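# Vormachen, zurückstellen, nochmal

Seit Januar sitze ich abends ab halb acht am Tisch und führe einen kleinen Roboterarm mit einem zweiten Arm, den ich in der Hand halte. Den Führungsarm habe ich nach den Plänen von Pondell gedruckt, die Aufnahmen laufen über Woker auf dem alten Laptop. Wenn ich das Handgelenk drehe, dreht der andere mit. Wenn ich den Griff zudrücke, geht drüben der Greifer zu. Mehr Bedienung gibt es nicht.

Die Aufgabe ist absichtlich einfach: Klotz in der Schale greifen, anheben, auf dem Tisch absetzen. Der Stifthalter bleibt stehen, den soll der Arm in Ruhe lassen. Eine Aufnahme dauert bei mir 7 Sekunden, wenn ich mich konzentriere, und deutlich länger, wenn ich mit dem Finger am Klotz vorbeirutsche und neu ansetzen muss. 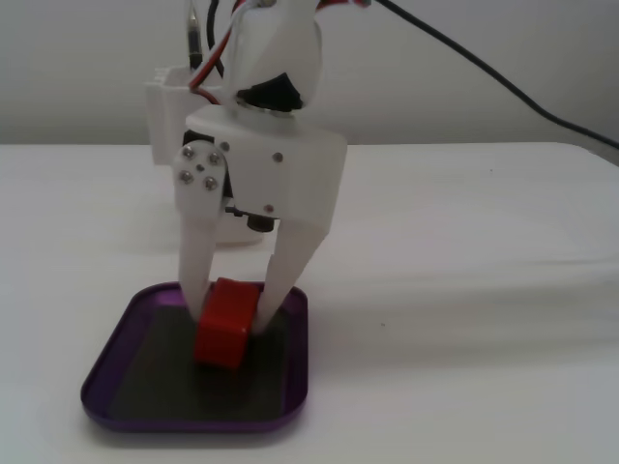 Am Anfang habe ich viel zu schnell gearbeitet. Man will fertig werden und fährt in einem Bogen hinein, den man selbst für elegant hält. Beim Abspielen sieht man dann, dass der Folgearm hinterherhinkt und der Griff schon zugeht, bevor die Finger unten sind. Adebisi aus dem Forum hat mir geraten, vor dem Zugreifen kurz stehen zu bleiben, einen Atemzug lang. Das mache ich jetzt immer. Die Daten sind dadurch langweiliger geworden und die Ergebnisse besser.

Was ich unterschätzt habe, ist das Zurückstellen. Nach jeder Aufnahme muss der Klotz wieder in die Schale, und zwar jedes Mal ein bisschen anders. Ich hatte die ersten Durchgänge alle mit fast derselben Lage aufgenommen, leicht links von der Mitte, weil meine Hand ihn von selbst dort hinlegt. Das Modell konnte danach genau diese eine Stelle. Zwei Fingerbreit weiter rechts hat es in die Luft gegriffen, mit großer Sicherheit.

Jetzt habe ich mir acht Lagen auf einen Zettel gezeichnet, gerade und verdreht, und gehe sie der Reihe nach durch. Der Zettel liegt neben der Tastatur. Nach jeder Runde fange ich wieder oben an.
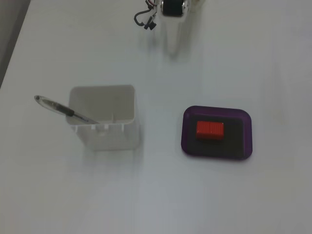 *Klotz auf der schwarzen Matte, links daneben der Stifthalter.*

Das Löschen gehört auch dazu. In der ersten Woche habe ich alles behalten, auch die Aufnahmen, bei denen mir der Klotz weggekippt ist und ich ihn dreimal angestupst habe. Ich dachte, der Arm lernt daraus, wie man sich korrigiert. Er hat gelernt, den Klotz anzustupsen. Seitdem werfe ich solche Durchgänge gleich weg - außer die Korrektur ist sauber und kurz, die behalte ich.

Stand heute sind es 130 brauchbare Aufnahmen. Den alten Satz habe ich in einen eigenen Ordner verschoben, der heißt »bisora_alt«. Bisora war der Name des ersten Arms, der mit dem gebrochenen Schulterteil. Die längste Datei darin hat 1017 Bilder, da bin ich zwischendurch ans Telefon gegangen und habe vergessen, die Aufnahme zu stoppen.

Die Kabel sind weiterhin ein Thema. Sie hängen außen am Arm herunter, und ich muss beim Führen daran denken, nicht zu weit zu drehen. Beim nächsten Umbau kommen Clips dran.
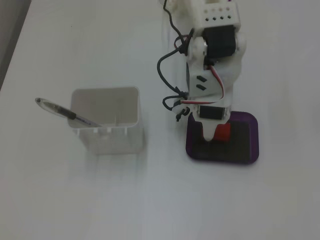
**Text und Aufbau: Kvido Lukáč**

Gestern habe ich das neue Modell zum ersten Mal allein fahren lassen, zehn Minuten Pause, Führungsarm abgesteckt. Die geraden Lagen klappen gut. Bei den verdrehten kommt der Greifer manchmal schräg an und schiebt den Klotz erst gegen den Rand der Schale, bevor er ihn zu fassen bekommt. So mache ich es selbst auch, wenn ich müde bin. Ich habe nachgesehen: Die Durchgänge nach zehn Uhr abends sehen fast alle so aus.

Die werde ich neu aufnehmen, diesmal am Vormittag. Danach will ich den Halter verrücken und schauen, ob der Arm trotzdem zum Klotz findet. Der Stift ist erst später dran. Ich habe ihn ein paarmal von Hand gesteuert herausgezogen, und schon das Fassen am glatten Schaft war mühsam genug.

Wer den gleichen Führungsarm baut: Die Schraube am Griff nicht ganz festziehen, sonst tut nach einer Stunde der Daumen weh. Die Druckdateien mit dem breiteren Griff lade ich hoch, sobald ich sie aufgeräumt habe.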